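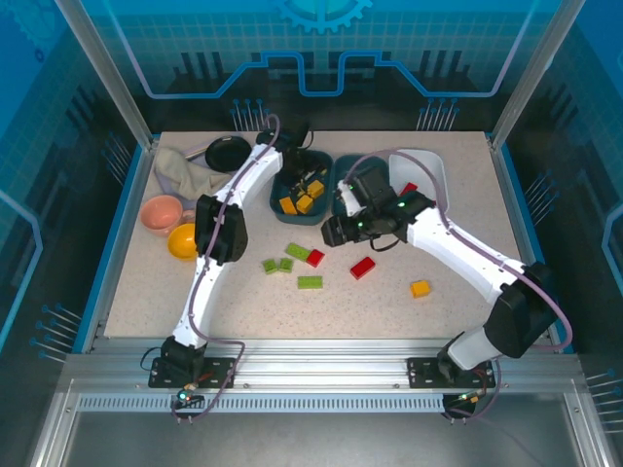

Progress report to the Bendstead Fund
Two-arm tabletop kit: classroom and bench trial
Period covered: through the end of November
Prepared by Leonie Lockyer, Lanamura Learning Workshop

Where we are

The kit from Purkidau is up, running and in use every working day, and I'm very happy to be writing this one. When we last reported, we had a crate, a parts list and a lot of questions. Since then we have put the kit through 136 sessions on block sorting and simple tidying, trained two of our own staff to run it without help, and started drawing up the lesson plans your grant is meant to pay for.

As a reminder, the grant covers a review of the kit as a whole package: the pair of arms, the rail they bolt to, the software, the written guides and the support that comes with it. We are asking whether a teaching workshop like ours could buy it and get real use out of it for years.

Setup

Ridwan Pillai did most of the assembly. The mounting plates went onto the front rail without any drilling, and the guide for that part is excellent (clear drawings, bolts named the same way in the text and on the bags). The cable section is weaker. It has one page on routing and leaves you to work out how much slack each arm needs when it reaches across to the far side. Ridwan ran both arms slowly through their full reach before tying anything down, and he has written this up as a two-page supplement. Purkidau asked to see it and we have sent it over.

Calibration takes 30 minutes from a cold start, and the software walks you through it one arm at a time. I did it alone on my second try — and I am no engineer!

Sorting work

We began with the plainest job we could think of: colored blocks on a table, bins at the back, one color to a bin. It sounds small, but it has turned out to be a lovely teaching task, as people can see right away what the arms are meant to be doing and start arguing about how to do it better.

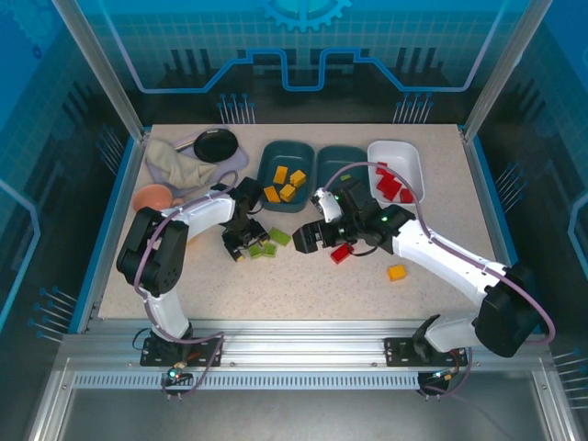 Sharing the work between two arms has been the most interesting part. Either arm can manage a block in the middle of the table, so somebody has to decide which one goes. The kit comes with a basic rule (nearest arm takes it) and lets you write your own. Our trainees have come up with several, and the one we like best gives each arm its own colors and makes it wait if the other is over the bins. It is slower on paper, but we see far fewer pauses where both arms stop and wait for a person to step in.

Over the period we logged 2551 block moves. The software keeps the log itself and exports it as a plain spreadsheet, so our trainees could open it and start asking questions of it the same day. Square blocks lying flat are the easiest. Long blocks at an angle cause more missed grips, and blocks pushed up against each other are still hard.

Household items

Ridwan has begun short trials with a cloth and a small pan. The cloth is tricky, as we expected. I'd rather hold the results for the next report, when we will have enough runs to say something fair.

Support

Purkidau answered all our messages, usually by the next morning. A replacement cable clip came quickly. The one real complaint is that software updates install without showing what has changed, and one of them reset our saved positions. We now keep a copy of the settings file on a separate drive and check it every Friday.

Money

Spending is within the budget you approved. The line for spare parts is barely touched, and we would like your agreement to move part of it to trainee hours. Of the 64 places we planned for the spring course, most are already spoken for, and the Malabanan campus has asked to send a second group.

Next period

Finish the cloth and pan trials. Test the lesson plans with a group that has never used a robot arm. Try the waiting rule with a third person's code, written from scratch. Ridwan will also time a full teardown and rebuild, so that we can tell you what moving the kit between sites would involve.

Please send any questions to me before the next review call. You would be very welcome to come and run a session yourselves.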